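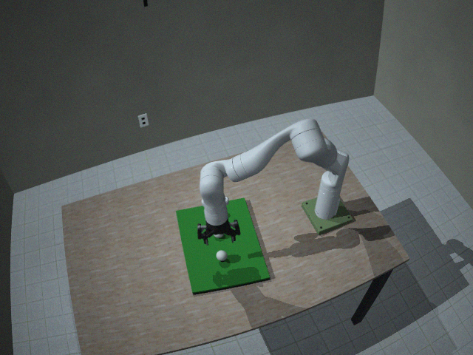
Driss Ashour reckons the marshals get the best view of anyone at the Enalham Hillclimb, and that standing at Chmielewska Corner last year was the most fun he'd had at a motorsport event without a helmet on.

We'd love more people to find that out for themselves! The Kumen Motor Club is looking for trackside marshals, paddock helpers and timing crew for this year's meeting in August, and you don't need any experience. If you can stand on a grass bank for a morning and follow a radio message, we can teach you the rest.

Search this site Go 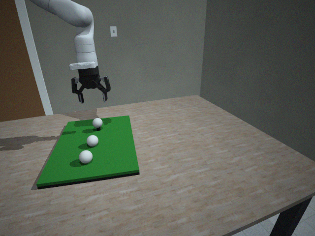
Training is free and takes one evening at the Tradbridge clubhouse. You'll learn the flags, how to handle an extinguisher and what to do when a car stops on the hill. New marshals are always paired with an old hand — you won't be left alone at a post.

We had 163 entries last time, everything from pre-war specials to single-seaters, so it's a full day. Lunch, tea and a camping pitch for 2 nights are included, plus a pass for a friend. Bring waterproofs and boots, and leave the dog at home please.

You must be 16 or over (under 18s need a parent's signature). Timing crew should be happy with a laptop and early starts.

Names to the club office by Thu 2 April, with your shirt size and any days you can't do.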